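The Glorious Fakery of the Fruit Aisle

By the time the kettle has boiled in the back office at Nulstead, somebody has usually tried to bite an apple. It happens to delivery drivers, to visiting cousins, and it happened to me, at nine in the morning with no breakfast in me and a pear in my hand that weighed next to nothing. I had been warned at the door. I still lifted it to my nose!

Nulstead makes and rents out display fruit. Its customers are furniture showrooms, theater companies, cooking schools, people who train grocery staff, and a surprising number of dentists' waiting rooms. The catalog runs to 248 pieces, and I have now read it twice, once for work and once in the bath. There are lemons in three stages of ripeness. There is a half-peeled mandarin. There is a bunch of grapes, listed as "tired," that I would happily hang on my wall.

I came for an afternoon and stayed two days, mostly because of the display floor. It's a long, plain room fitted out with the kind of black bins and tables you would find in a good produce department, and it's where the company works out how its fruit looks once it's out of the carton and in company. A single apple on a workbench tells you very little. Put it beside a mango and you find out what color it really is.

Take the pale apples, which were my first favorites. In the catalog they look like a mistake, a sort of cream that you'd sooner expect on a kitchen wall. I couldn't imagine who would order them. Then I saw them down among yellow-green pears and a couple of warmer fruits, with the black of the bin all around, and they were the first thing my eye went to from across the room. They calm everything down. The pears look sharper next to them, and anything orange looks as if someone has turned up a lamp.

The dark bins do a lot of this work. Anyone who has shopped in a supermarket built in the last couple of decades knows the look, black trays and black rims, everything else kept out of the way. I had always put it down to fashion. Spend a morning swapping fruit between a white tray and a black one, as I was allowed to do, and you'll never go back. On white, a red apple looks clean and slightly medical. On black, it looks like something in an old oil painting.

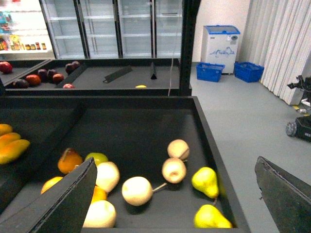
Mixing is the part I got wrong over and over. My instinct was to build neat rows, stems up, like eggs in a box. It looked awful, and I could see it looked awful, and I kept on doing it because my hands wanted to be tidy. The trick, as the floor staff teach it, is to set the fruit down as if you'd been called away. One pear can stand. The next should lie on its side. Let an apple show its stem end, let another turn its back, and leave a bit of the tray floor showing so the shapes can be read. If two stems point the same way, turn one.

They're fussy about stems at Nulstead, and rightly so. A cheap fake apple gives itself away at the stem before it gives itself away anywhere else: too thick, too straight, or glued in like a candle on a cake. The good ones lean. Some are thin and pale, some are short and dark, and each kind gets its own little box in the workshop. I was shown a tray of loose stems with real pride, and I felt it too. Who knew there was so much character in a twig?

Then there are the single-color groups, which take a completely different touch. Red apples in particular want to be kept together. Scatter dark red through a mixed bin and it goes muddy, but gather the apples on a low table of their own and you get a deep, warm patch that holds the far end of the room. Mangoes like to be stacked at a slant, with a partition to lean toward and keep them away from the rounder fruit. I tried them upright. Please don't try them upright.

The house has its own names for all this. A loose mixed arrangement is a Weltero, after a grocer's shop where the founders first rented out a window's worth of fruit. The grand tiered kind, with a peak in the middle and everything rising toward it, is called an Altar. You hear these words shouted across the floor all day long. ("Is that a Weltero or did you drop it?") The hardest arrangement to learn goes by Begović, the name of a café that wanted its counter bowl to look different every morning using the same dozen fruits. I attempted one before lunch and one after. The one after lunch was better, and I'm claiming it.

Looking after the stock is humbler work, and I enjoyed it just as much. Artificial fruit gathers dust in the dimple around the stem, and it picks up scuffs wherever it rubs against its neighbors in the carton. The fruit gets wiped with a barely damp cloth and the dimples get a soft brush, the sort you'd use for blush. Light-colored pieces are done first, while the cloth is clean. Anything with a mark that won't lift goes on a shelf for repainting, and a few of those marks are kept on purpose. A freckle or a faint bruise makes the fruit beside it more believable. Order number 1482, which I watched being packed for a stage kitchen, included a note asking for "two apples nobody would pick," and there was a lively debate over which two deserved the part.

If you want to try this at home, start small. A wide black tray or a shallow dark bowl is a fine beginning. Pick two pale fruits, two in a clear yellow-green, and one in orange or orange-red that you'll move around until it looks right. Stay away from anything glossy. Leave out grapes for the first month, and don't buy a pineapple until you have somewhere to put it, which is advice I ignored.

My own bowl sits on the hall table now. It holds two pears, a mango and a cream-colored apple with a crooked stem, and I rearrange it most evenings on the way past with the mail under my arm. The pineapple is on top of the fridge.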